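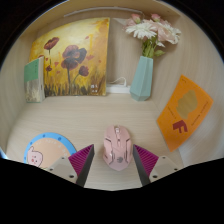

Vandow Elementary to add family math nights in the spring

Families at Vandow Elementary will be able to work on math with their children at school starting in March, when the district opens a series of evening sessions for grades 2 through 5.

Each session runs one hour and covers one topic. The first will be on place value, using base-ten blocks and number lines. Later evenings will cover measuring, telling time and long division. Parents will see the same methods their children use in class and take home a packet of games that need only dice or a deck of cards.

The school tried the idea last fall with a single evening on multiplication. About 300 people came, more than the cafeteria could seat, and the second half was moved to the gym. This time families will sign up ahead and be split among 12 classrooms, with a teacher in each.

Pindus Library will lend the school 400 sets of counting tiles for the series. Sets may be checked out at the end of each session and returned at either the library or the school office.

Sessions are free and begin at 6 p.m. Child care for younger brothers and sisters will be offered in the art room. Sign-up forms go home with students in February, and copies will be kept at the front desk.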